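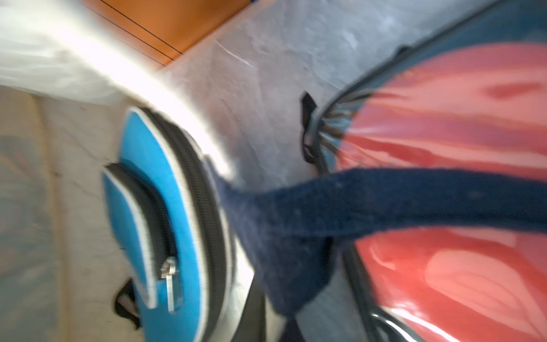
Coated fabric, plain woven fabric and felted or knitted strap material age at different rates, and most of the questions sent to the Trelline repair desk come from storing or cleaning them as if they were one thing. A glossy surface is the least tolerant of the three. On a bag like the shiny red one, the points to check first are the pleats where the fabric gathers under the trim, and any place where a fuzzy strap lies across the shine. On a bag like the blue one, check the piping and the curved runs of the zipper. The answers below cover soft bags only: pouches, small zippered bags and totes. Hard cases and leather are handled on a separate page.

Updated December
By Ylva Sjöberg, with zipper notes by Henryk Wieczorek

Can a coated bag be stored in contact with other bags?

For a few days, yes. For longer storage, no. Coated surfaces can pick up dye from dark fabric, and two coated surfaces pressed together may stick. Put a sheet of undyed cotton between them. Plain white tissue also works if it is replaced when it goes limp. Do not use newspaper or plastic wrap.

How should a bag with pleats or gathers be stored?

Partly filled, with the pleats lying the way they were sewn. Fill to the point where the sides hold their curve and stop there. Overfilling puts the load on the stitching at the top of each pleat. If the coating has already taken a hard crease, leave the bag filled at room temperature for a week before trying anything else. Do not iron it, with or without a cloth. A hair dryer is a poor substitute for patience and will lift the coating on some materials.

There is dark fuzz on the shiny surface. How is it removed?

Use a barely damp microfiber cloth and wipe in one direction. Tape and lint rollers are acceptable on plain woven fabric but should be kept off anything coated, particularly along trim edges, where the coating ends and can lift. The source is usually a felted or knitted strap. Run a fabric shaver over the strap on its lowest setting, away from the seams, and store the strap rolled in its own cloth.

Is alcohol safe for ink marks?

On woven polyester and nylon, 70 percent isopropyl alcohol on a cotton swab is generally safe after a test on an inside seam. On coated fabric we do not recommend it at any strength. On printed patches it may take the print along with the ink.

The zipper sticks on the curves but runs well on the straight sections. Is it worn out?

Probably not. On a curved track the teeth open slightly on the outside of the bend and close up on the inside, so grit and lint make themselves felt there first. Brush the track with a dry toothbrush, both faces, with the zipper closed and then open. Apply zipper wax to the curved section only. Work the slider back and forth several times and wipe off the excess before it reaches the piping, which shows every mark if it is white.

If the slider still sticks, check whether the bag is empty. A soft bag with nothing in it lets the track fold over on itself. Support the curve from the inside with one hand while pulling.

When does a slider need replacing?

When the teeth separate behind it. Squeezing the slider with pliers is a temporary repair, and it can be done once, perhaps twice, before the metal cracks. A missing pull tab is a different matter and does not call for a new slider. Replacement tabs clip on.

How much weight can a canvas tote carry?

There is no general figure. The canvas is rarely what gives way. Straps fail where they are sewn to the body, so inspect that stitching and ignore the thickness of the cloth. Look for a box of stitches with a cross through it. A single row across the strap is adequate for light items and should not be trusted with books. In our own workroom check, a tote hangs by one strap for 3 hours with the intended load inside, and the stitching is examined before and after. 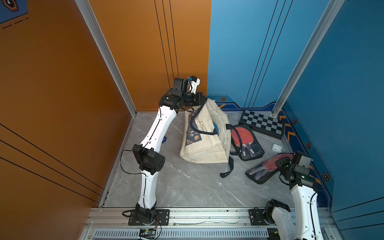 If any thread has moved, the strap is unpicked and resewn before the bag goes back into use. Resew with bonded polyester thread through the original holes where they are still sound. If they have torn, put a patch of canvas on the inside and stitch through both layers.

Should a tote be lifted by one strap or both?

Both, once it is loaded. Lifting by one strap twists the opening and puts the full load on two attachment points when it was meant to have four. An empty tote can be lifted either way. For storage, fold the straps down inside the bag. Straps left trailing on a shelf get caught under the next thing put there.

Can a canvas tote with a printed patch be machine washed?

Only if the care label says so. Otherwise spot clean with cool water and a mild detergent, keeping the patch and any lettering dry as far as possible. Unbleached and cream canvas may shrink on the first wash, and a patch that does not shrink with it will pucker. Dry the bag standing open, away from direct sun.

How should clear plastic cases be kept with fabric bags?

Upright beside them, with nothing on top. Clear soft plastic takes an imprint from zipper teeth and strap edges. It can also react with some printed surfaces, so use the same cotton sheet described above. Clean it with lukewarm water and dish soap. Skip glass cleaner.

What should be included when sending a bag for repair?

Empty the bag, close all zippers and tie loose straps together. Enclose form 632 with the fault marked on the outline drawing. Detachable straps should be sent only if they are part of the fault. Parcels over 700 grams go to the Dundard counter, attention Dede Amegashie. Lighter ones can be handed in at Zapata until 4 p.m.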